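Lotska Seller Help > Closed tickets > Photos and media

Listing photos come out orange on the storefront, fine in the editor

Opened by: Abenezer Yilma
Shop: Clumell
Plan: Standard
Status: Closed, solved

Abenezer Yilma, 9:12 am
Since the February update the photos on my storefront don't match what I upload. Reds are the worst. They go orange and flat on the public page. In the listing editor the same photo looks right. I sell secondhand fabric and clothes, so color is most of what people ask me about, and I've had two returns over it this month.

What I tried so far:
Cleared the browser cache. No change.
Different browser, same laptop. No change.
Phone on mobile data. Storefront is still orange.
Deleted one listing and made it again from scratch. Same result.

Listings made before the update still look OK. I have around 1000 photos in the shop and I don't want to redo them.

Sumeya Seyoum (Lotska support), 10:03 am
Hi Abenezer, thanks for the list, that saves some time. Please attach two of the affected originals, straight from your computer and not saved back from the storefront. Also tell me what program you export from and what the export settings are.

Abenezer Yilma, 10:41 am
 I export from Fitwood Photo, JPEG, quality 100. Color space says "Wide." I don't remember ever setting that.
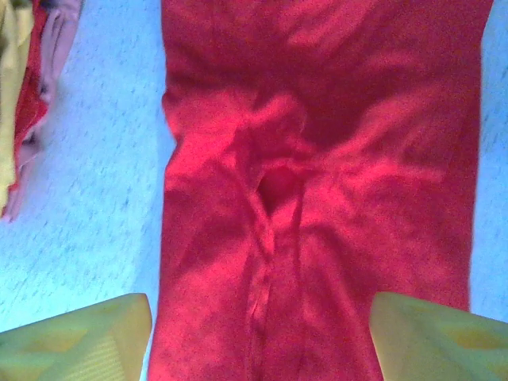

Red fabric in both. 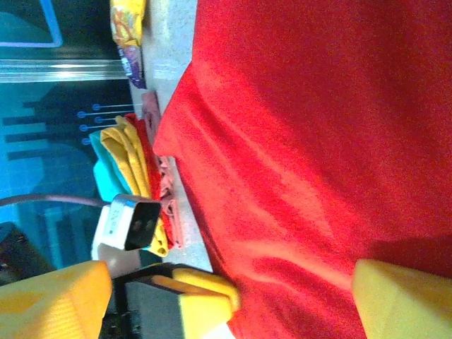
Sumeya Seyoum, 11:20 am
Got them. Both files carry a wide color profile. The editor preview reads the profile, so it shows the color you expect. The storefront uses resized copies, and since the February update the resizer has been removing the profile without converting the color first. The browser then treats the file as plain sRGB and guesses wrong. Saturated reds shift the most.

Your older listings are fine because their copies were made by the old resizer and haven't been touched. Please don't bulk edit them for now. Any save on the photo tab makes new copies.

Workaround until it's fixed on our side:
1. In Fitwood Photo, open Export, then Color.
2. Change Color space from Wide to sRGB.
3. Leave "Embed profile" on.
4. Export under a new file name. If the name is the same, the storefront can keep serving the old copy.
5. Upload, save, and wait for the copies to rebuild.

Abenezer Yilma, 1:35 pm
Did this on one listing. Editor looks right. Storefront still orange after 40 minutes.

Sumeya Seyoum, 1:52 pm
Can you check whether the file name changed? I see the same name on our end.

Abenezer Yilma, 2:06 pm
You're right, I skipped step 4. Exported again with a new name and the storefront is correct now, on the laptop and on the phone.

That leaves 32 listings I made after the update. Is there a way to fix those without uploading each one again?

Sumeya Seyoum, 2:30 pm
Not from your side. I've passed this to Ranasinghe, the team that runs the image service, and asked them to rebuild your copies once the fix is live. Your originals are stored as you uploaded them, so nothing is lost. If a listing is urgent, use the workaround for that one.

Abenezer Yilma, 2:38 pm
OK. I'll do the ones that sell most and leave the rest.

Sumeya Seyoum, 4:15 pm the next day
The resizer now converts to sRGB before it removes the profile. Your copies were rebuilt overnight. Please reload a few and let me know.

Abenezer Yilma, 5:02 pm
Checked six, all good. You can close this. It would help if the upload page gave a warning about the color space.

Sumeya Seyoum, 5:10 pm
Added as a feature request. Closing.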